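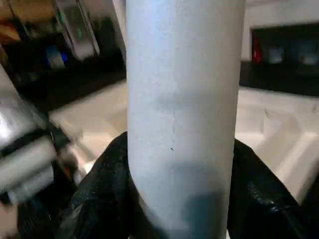
*Gripper on the leg, both pads closed*

**Thread: Two-arm cell, pads slipping on table legs**

**stutet_bench** wrote:
We run the table job at Stutetport on a two-arm cell. The black sleeves on the fingers wear smooth and then the leg turns in the grip while it is being pushed into its socket. I swap them every 576 cycles. Does anyone get longer?

**Trulo** wrote:
That's early. Ours go 3000. Check your closing force before you blame the sleeve.

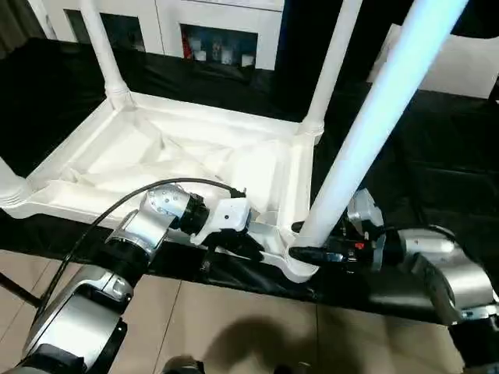 I'd also have the left arm hold the rim of the frame while the right one works at the base of the leg. If the frame can move, the leg twists and the sleeve takes the wear.

**hoiyan_p** wrote:
Don't agree on 3000. Ribbed plastic eats them. We did 4000 once at Prastadell and the folds had split.

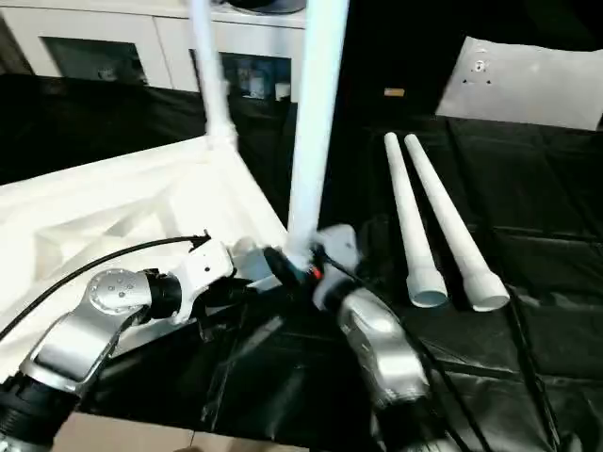 *Last edited by hoiyan_p in September. Reason: wrong sleeve size*

Look at your cables too. Ours hung down off the right gripper and dragged over the sheeting, which pulled the wrist off a little. Clip them up, then re-zero.

**Trulo** wrote:
Cables won't wear a pad out. Split folds sound like a sleeve one size too big.

**stutet_bench** wrote:
Force was set 5 over what the sheet says. Dropped it back.
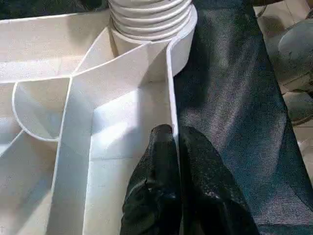
I'm touching the fingertips off against the moulding before each batch now. Will run a fresh pair and post the count.

**hoiyan_p** wrote:
Wipe them with a damp cloth first. No solvent.

— Hoi-yan Peng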